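Lounge reopens at Lultby hall with a table worth sitting round

The small lounge at Lultby community hall opened its doors again on Thursday evening, and what a lovely turnout it was! People were still arriving well after the tea had been poured, and several stayed until the lights went down at the front of the building.

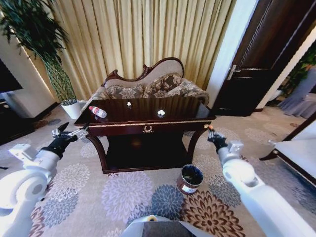 The lounge had been shut for most of the winter while the radiators were replaced and the carpet cleaned, and the hall used the break to rethink how the room is furnished. Out went the stacking chairs and the two folding tables that pinched everyone's fingers. In came sofas, a pair of reading lamps and a dark, polished coffee table with a mahogany finish, curved legs and a little gold laurel wreath on the front, which drew more compliments than anything else in the building.

The table came from Cordeiro, the second-hand furniture shop by the station, where it had been sitting in the back room under a pile of curtains. Bernardo Brandão, who runs the shop, let the hall have it for a good deal less than the ticket price and brought it over himself in the van.

"I had walked past it so many times that I'd stopped seeing it," he said. "Then I wiped the top down one morning and the colour came up beautifully. It's got that gold line along the edge as well, and the shelf underneath, so you can put your papers away and still have room for the cups."

The lounge will be used by 16 local groups over the week, among them the knitting circle, the Kutura language exchange and the Pratasport walking club, who plan to meet there for a warm drink after their Sunday route. The hall raised some £2000 towards the work through the autumn quiz nights and a very popular cake stall.

Ekow Korletey, who looks after the bookings, has been hoping for a room like this ever since he took on the diary.

"The main hall is great for dancing and badminton, but it's no good for a chat," he said. "You end up shouting across the floor. On Thursday I looked in and there were people who'd never met before, all leaning in over the table and talking about allotments. I was delighted!"

A few simple house rules go with the new furniture. Coasters are kept on the windowsill and should be used for hot drinks, as the polish marks easily. Bottles and wrappers should be cleared from the tabletop at the end of each session — there is a small bin in the room, and the big recycling bins are outside by the bike rack. Shoes stay off the sofas, and that includes football boots.

The hall would still love to hear from anyone with a bookcase to spare, ideally a low one that would fit beneath the window. Board games in good condition are welcome too, as long as the pieces are all there.

The lounge is open to drop-in visitors on weekday afternoons from 2 until the evening groups arrive, and there is no need to book. Groups wanting a regular slot from April onwards should speak to Ekow at the hall office or leave a note in the box by the front door.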